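Moving a piano from Musley to Boltby, do I tune it before or after?
Posted in Moving and Storage

Nelli Karppinen
Hello all. I have an old Honkanen upright that belonged to my aunt. In October I move from Musley to Boltby and the piano comes with me. The distance is only 43 miles, but the new apartment is on the second floor and the stairs have a turn. The tuner was here two years ago. Should I call him before the move, so that the piano is in good condition, or is this wasted money? Also, one mover wants 2,958 for the whole home, piano included. I do not know if this is a normal price.

3 replies

Veikko Kinnunen
After. Please do not pay for it before. The piano must stand in its new room for two or three weeks, because the air there has a different dryness and the wood must get used to it. If you tune on the first day you will tune again at Christmas.
Do not put it beside a radiator or against a cold outside wall. When I moved mine I made this mistake and five keys began to stick. About the price I cannot say, but ask if the piano is written in the contract by name. Mine was not, and at the door they asked for more. 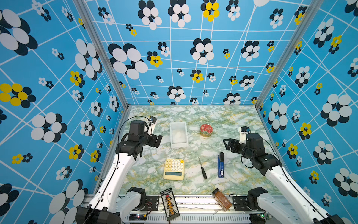
One more thing which I forgot. Measure the turn in the stairs, not only the width. My piano went around with 15 millimeters free and I did not enjoy to watch it. Lock the lid, and take the music books out from the bench.

pedal_down
had mine moved, didnt tune it, sounds fine to me

Standudbridge Ken
Agree with Veikko on waiting. I would get a second price from a firm that moves only pianos, then let the cheap movers take the furniture. Send both of them the stair measurements first.

Nelli Karppinen
Thank you to everybody. I measured the turn this evening and it is tight but possible. The piano movers come to look on Thursday.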